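"I Wanted Them Out Where I Could See Them"

A Parnton collector talks about blind boxes, small shelves and dusting

14 comments | Share

She bought her first blind box figure at Galang, the gift store across from the bus station in Parnton, while she was waiting for a prescription. She was not a collector then. "I had a drawer with batteries and tape in it," she says. "Now the batteries live in the kitchen."

The collection stands at 70 figures, nearly all of them Kuromi or Doraemon. She keeps a list in a school notebook with the date and the price of each one. Duplicates get a star.

Most of what she owns is packed away. She takes out a few at a time and changes them when she gets tired of looking at the same ones. The Doraemon figures in costume are her favorites, and she likes the ones with star wands best.
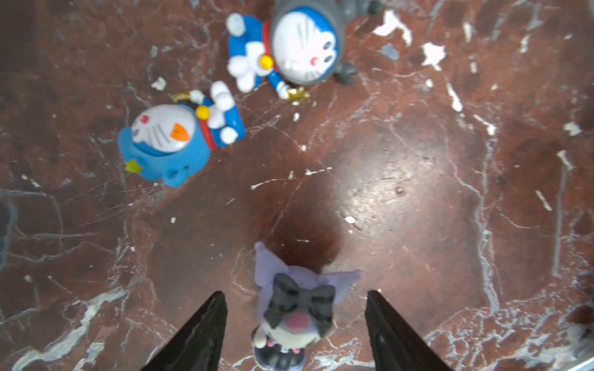 Photo: Clerkside Weekly

"The wands are the problem," she says. "They're thin, and they stick out, so the figure takes up twice the room you think it will. I lay those down when I'm sorting. If you stand them all up in a crowd, one goes over and they all go."

Kuromi is easier. The figures are compact and they stand close together without much trouble. She started buying them for a niece who lost interest after 2 months, and by then she had lost her own resistance.

She sets a limit of $30 a month and says she mostly keeps to it. Trading helps. A group of collectors meets in the back of the Clerkside library, and she has swapped 15 figures there in the past year. She came home from the last meeting with one she had wanted since June.

Storage took longer to work out. She began with a glass cabinet from Ondby, which looked good in the store and was too deep for anything this size. "The back row disappeared. I'd forget what I had." She sold it and went looking for smaller pieces.

These days she prefers low, open shelves and containers that go on the wall. Her rule is that one character gets most of a shelf and a visitor is allowed in at the back.

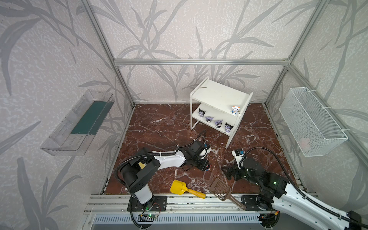
"I like a row on a slant," she says. "If it's dead straight it looks like a store. On a slant you get every face." She leaves the top board clear when she can, although she admits that it fills up by the holidays.

Dust and crumbs are the regular chore. She uses a soft makeup brush on the figures and a damp cloth for whatever they stand on. White bits show up badly on anything dark, she says, and she has stopped chasing every speck.

Would she ever sell the lot? She thinks about it for a while. "Some of the doubles, sure. I'd want to pick which ones."

14 comments | 30 shares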